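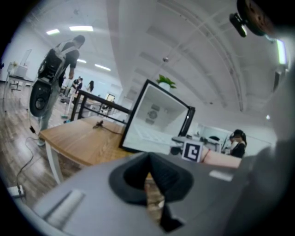
From the gripper's side of the table: a marker cube, somebody's forearm and most of an office.

Home Opinion Workshop Letters About

Filed under: Automation, Work

Counting demonstrations is the easy part

By Teresa Flanagan

I have been told the number 372 so often this winter that I could pick it out of a crowd. It is how many demonstrations went into the Flevari set, the one Grisetham wants to use to teach a machine to tidy a bench. It goes on the slides. It went into the grant renewal in June. When I ask what is in the 372, I get the number again, a bit louder.

My complaint is with the word "demonstration". A person holding a gripper closes it on a cup, moves the cup, opens it. Fine. But every one of those also carries the room it was done in, and the room in our picture is a busy one. There's a plant on top of a box, a cable lying across the wooden tabletop, people standing past a railing, long lights in the ceiling. The learning system gets all of it and has no idea which bits we care about. If the plant always sits on the box while the cup is being moved, I would like somebody to prove to me that the plant has not become part of the instructions.

The usual answer is that variety takes care of this. Gather enough examples in enough places and the accidents wash out. I'd believe it more readily if the places were in fact different. The Flevari set was gathered in 2 rooms, both of them offices, both on the same floor, by people who all learned the grip from the same colleague. Teach 19 people to pick up a cup the way Gráinne Madigan picks up a cup and you have a great deal of Gráinne. She has a lovely steady hand, by the way. I have seen a cup moved by my father, who had a tremor, and the machine will be going into houses like his.

Then there is what gets thrown out. I sat in on an afternoon of sorting, and the rule was that a fumble goes in the bin. Dropped it, bin. Grabbed it by the wrong side and had to try again, bin. The reasoning is that you don't want to teach mistakes, and I can follow that as far as it goes. But the second try is the part I would want a machine to know – what a person does in the moment after the cup tips. We are paying people for their skill and then deleting the best evidence of it.

I'm not against the method. Letting people use their own hands beats writing out rules for every object in a kitchen, and it is cheaper than driving a whole robot around by remote. What I object to is the bookkeeping. Hours get reported and so do totals. Who did the gathering, what they were told, what was cut and why – that lives in somebody's head, usually somebody on a short contract.

The Kumard people keep a plain notebook. A page per session: who, where, time of day, what was moved since last time, what was binned. It's dull reading and I'd trade a good slab of the 372 for it. Grisetham could start one tomorrow for the price of the notebook. I asked, and was told they are looking at a dashboard.

Comments (3)

benchrat: I did 36 hours of this for another outfit. We were told to keep our elbows in and go slower than felt natural. I doubt that's written down anywhere either.

Gráinne M.: Fair cop on the cups. I would say the fumbles are kept in a separate folder, at least the ones from my sessions. Whether anyone opens it is another question.

oldmill: Does the plant get moved or not? I read the whole thing and still don't know.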